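Reading time: 4 min

Filed under: Projects / Teaching by Hand

Gathering Examples at Pallano

Jun 24, 2018

Pallano is our project for collecting examples of everyday handling tasks. A person holds a gripper tool, does a small job with it on a table, and the tool records what its camera sees along with how far the fingers are open. The recordings go to a learning system that is supposed to work out how to do the same kind of job on its own. We started in October with one tool and a list of seven tasks. The list has grown since then and the tools have been rebuilt twice.

This page covers the table work, mostly baskets, since that is what we have spent the spring on. The notes are for people who are thinking of doing something similar, and for the Stuvlow group, who asked how our sessions are set up.

The current count is 2576 recordings. After checking, 2141 of them are in the training set. The others were dropped for ordinary reasons: the tracking slipped, the person's free hand came into view, or the recording was stopped too early. We keep the dropped ones on a separate drive and go back to them now and then when the checking rules change.

Baskets

The basket tasks are short. Move the basket toward the middle of the table, turn it, lift it by one side, set it back down. A woven side is harder for the system than a smooth box. The surface gives a little under the fingers and the edges are not straight, so a grip that works in one spot can slide in another. We wanted a lot of examples with different starting positions, including ones where the basket is well out of reach and the person has to travel some distance before closing the fingers.
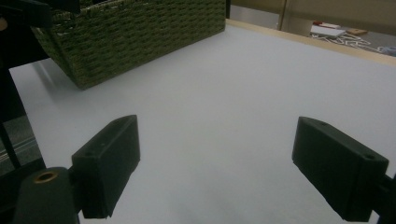 Starting positions come from a printed sheet. There are 27 of them for each object, and the person works down the sheet in order. Before we used the sheet, everyone put the basket down where it was comfortable to reach, and the first set of recordings was nearly all the same approach from the same side. The system learned that approach and very little else. Most of that set has been replaced.

The person also has to start with the fingers fully open. This sounds minor, but for a while some people started half closed and others did not, and the system would hesitate at the beginning of a run. Now the recorder gives a short beep once the fingers have been open for a full second, and the task starts after the beep.

Speed is left to the person, within reason. We ask for the pace you would use if you were putting dishes away in someone else's kitchen. Very slow recordings turned out to be as much trouble as very fast ones. The long pauses in them get learned along with everything else, and then the arm sits over the table doing nothing.

Notes on the tools

The finger pads are the part that wears out. We print them in batches and write the date on the back of each one. A fresh pair goes on at the start of a week, and if a pair gets swapped in the middle of a session, that goes in the log with the number of the recording where it happened. A worn pad grips differently, and the change shows up in the data even when you can't feel it in your hand.

Screws into bare plastic gave us trouble on the first version of the tool. After enough pad changes the holes were stripped. The people at Penry suggested threaded inserts, and we have not lost a mount since.

Wipe the lens before every session. We lost an entire afternoon of recordings to one thumbprint.

Checking

Every recording is watched once at double speed by someone who did not make it. The checker marks it keep, drop, or ask. The ask pile is looked at together at the end of the week and is usually small. A failed grasp is not a reason to drop a recording if the person recovers and finishes — those are some of the more useful ones, and we would like more of them. A recording where the person gives up gets dropped.

We tried having the software do the first pass. It was good at finding lost tracking and poor at everything else, so it now does only that.

What comes next

The basket sheet is nearly finished. After that we move on to cloth items and then to lids, which the Astby workshop has already tried on its own tables with mixed results. We will be using their lid list with a few changes, mainly leaving out anything with a screw thread. Turning a lid with this tool means letting go and regripping several times, and the wrist gets tired quickly.

A second table is being set up so that two people can record at once. It is a different height from the first one, and we plan to leave it that way. A system trained at a single height tends to expect that height.

Tags: data collection, grippers, baskets, table tasks

© 2018 Pallano project | Contact us | Back to top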